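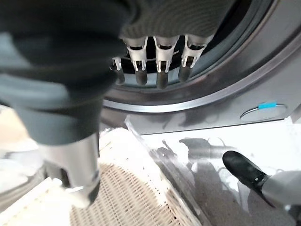 Attachment 1 – Altham laundry area, dark gray knit and wicker basket

Ticket subject: Timgate bookings release the laundry slot early
Product: Timgate booking server, Sunent door reader
Site: Altham
Opened: 08/11/2023
Priority: normal
Status: closed, see last entry

Problem as reported
A resident books a laundry slot in Timgate and badges in at the Sunent reader by the laundry door. The booking shows as active. Partway through the slot the booking changes to "released, no show" and the slot is offered to the next person on the waiting list. The door still opens for the first resident, so two people can end up with a claim on the same machine. No error is shown on the reader.

Expected: booking stays active until its end time once a badge has been read.
Seen: booking released 26 minutes after the start time, every time it fails. Not every booking fails.

Entry 1
Checked the no-show rule in Timgate. The grace period is set to 12 minutes, so a plain missed badge would release the slot at 12 and not at 26. Checked that nobody had set a second rule for the laundry resource group. There is only the site default. Exported the event list for the failed bookings. In each case the badge event is present on the reader but has no matching event on the server.

Entry 2
Restarted the reader service. Reader came back online and reported its queue as empty. Made a test booking, badged in, booking went active and stayed active to the end. Made a second test booking right after it. Same result. Left the ticket open because the fault had not been seen directly. Two more releases were reported overnight. Sent the export and the reader log to Penry, who handle second-line support for the reader.

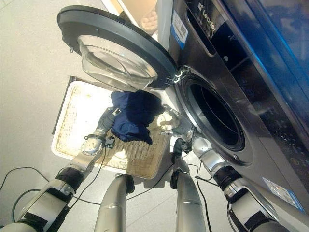

Penry wrote back that the reader stores badge events locally when it loses the server and sends them later in a batch. Each event carries the reader's own time stamp. If the stamp falls before the booking start, the server accepts the event but does not tie it to the booking. They asked for the reader clock and the server clock, read at the same moment, and for the firmware build.

Entry 3
Read both clocks. Reader is behind the server by roughly 19 minutes. Firmware is the build shipped in January, no updates applied. Time source on the reader is set to "network", but the address in the field belongs to the old router, and that was taken out when the building line was replaced. The reader has been running on its internal clock from then on.

This explains the pattern. While the link is up, the server uses its own time for the badge and the booking holds. When the link drops, the stored event is sent with the slow stamp, lands before the start of the slot, and is ignored.
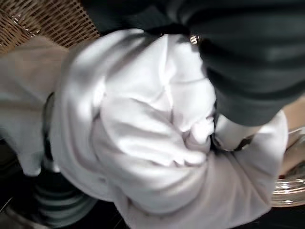
It does not explain why the release comes at 26 and not at 12. Went back through the server log for that. The no-show job pauses while any reader in the group is marked offline and starts its count again when the reader returns. Offline marking has its own timeout, and the two add up to the delay seen. Penry confirmed the job works this way by design.

Entry 4
Changes made:
Time source on the reader pointed at the booking server.
Clock forced to sync, offset now under one second.
Reader firmware brought up to the current build.
Alert added in Timgate for clock offset above one minute.

Pulled the network cable, badged in on a test booking, waited, put the cable back. Event arrived with the correct stamp and was tied to the booking. Repeated with a booking that started while the reader was offline – same result.
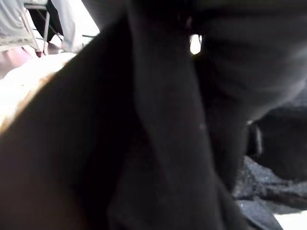
Attachment 4 – Altham laundry area, dark close-up, out of focus

Entry 5
Reviewed the log after the fix. 42 bookings in the laundry group, no early releases. The link to the reader still drops for short periods and that is being followed in a separate ticket with the line provider. Wrongly recorded no-shows were cleared by hand so that the affected residents are not blocked from booking. Closing.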